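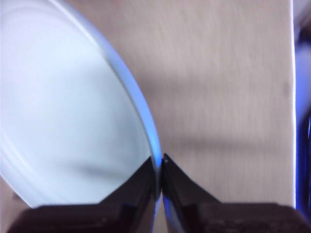 Home Projects Research Units Search the site Enter keywords Go

Where the big bowls go: putting away the dishes in a shared kitchen

Second-year Domestic Design, Badstead campus. Project report, final version.

1. Background

The ground floor kitchen at Modcombe House serves 16 students and has the cupboard space of a modest caravan. Everyone agrees that dishes should be put away. Agreement on where is harder to come by, and the large white bowls cause most of the grief. They are wider than the drying rack slots, too deep to slide under the middle shelf and popular enough that somebody always wants the one at the bottom of the stack.

Our project set out to reorganize the crockery without buying furniture. The budget was $56, of which the house had already spent a portion on tea towels before we started.

2. Method

We kept a log on the fridge door for most of January. Anyone putting dishes away was asked to write down what the item was, where it went and whether they had to move something else first. We collected 174 usable entries. Entries reading "cupboard" were counted. Entries reading "ask Brophy" were set aside, as Brophy is the neighbouring residence and had no part in the study.

We measured every shelf twice, the first set of measurements having been recorded on a paper towel and then used as one.

3. What we found

Plates were hardly ever a problem. Mugs were a problem only before nine in the morning. Bowls made up the bulk of the complaints, and the commonest was having to lift a pile of small bowls out of a large one to get at it. People dealt with this by leaving the large bowls on the counter – a system with some appeal, until you need the counter.

4. Changes made

Large bowls moved to the bottom shelf, stacked no more than three high. Small bowls went up to the middle shelf beside the plates. We bought one wire riser from Potard Hardware in town and returned a second that did not fit, despite the measurements.

5. Results and limits

In the last week of the log, fewer people reported moving something else first. They also wrote fewer entries altogether, so we would not lean on this too heavily. Labels on the shelf edges helped for a few days and then got steamed off by the kettle.

A later group could try the pot drawer. We opened it once and decided it was out of scope.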